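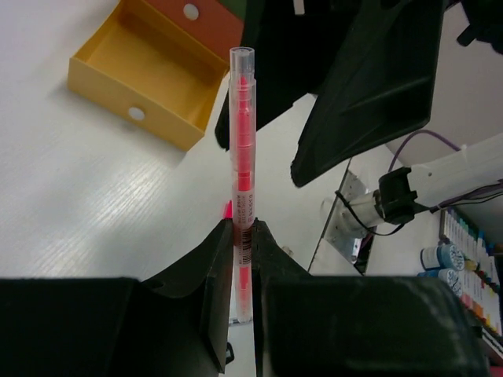

3. Fault Report: Loss of Grip During Two-Arm Handover

3.1 Background

The Jikora bench at the Dolville workshop was set up to sort stationery with two arms. One arm lifts a pen from the tabletop and holds it upright, and the second arm takes it and places it in an open cardboard drawer box. Highlighters were chosen as the main test item because their barrels are smooth and vary little in width.

3.2 Description of the fault

In the fourth week of testing, the holding gripper began to release pens before the receiving arm had closed. The control software, Zudby, recorded each of these handovers as complete. Out of 1367 logged attempts, 37 ended with the pen on the table or the floor. On one occasion, a Wednesday afternoon, the receiving arm continued its path with nothing in its fingers and struck the side of the box. The emergency stop was pressed and the session was ended. There were no injuries.

3.3 Investigation

The highlighter is gripped near its lower end, just below a printed barcode label that wraps around the barrel. The group first suspected the label, as a finger resting partly on its edge might sit at a slight angle. Tests with the labels removed gave the same result.

The logs were then compared with the finger positions. Zudby treated any rise in motor current on the receiving arm as contact. When that arm moved quickly, the current rose before its fingers had reached the pen - and the release command was sent too early. The delay between the false signal and true contact was roughly 60 milliseconds.

3.4 Corrective action

Release is now permitted only when the current has remained high for 4 consecutive readings and the fingers have stopped moving. The approach speed of the receiving arm has been reduced. The Szilágyi safety checklist used by the department was also amended, so that a failed handover halts both arms until an operator resets them.

We use cookies to improve your experience on this site. By continuing to browse, you accept our cookie policy. Accept | Manage settings

3.5 Remaining concerns

The new rule has been tested with highlighters only. Softer items, such as paint tubes, may deform under the grip and give a different current pattern. It is recommended that these be tested at low speed, with an operator at the stop button, before the bench is used for group demonstrations in May.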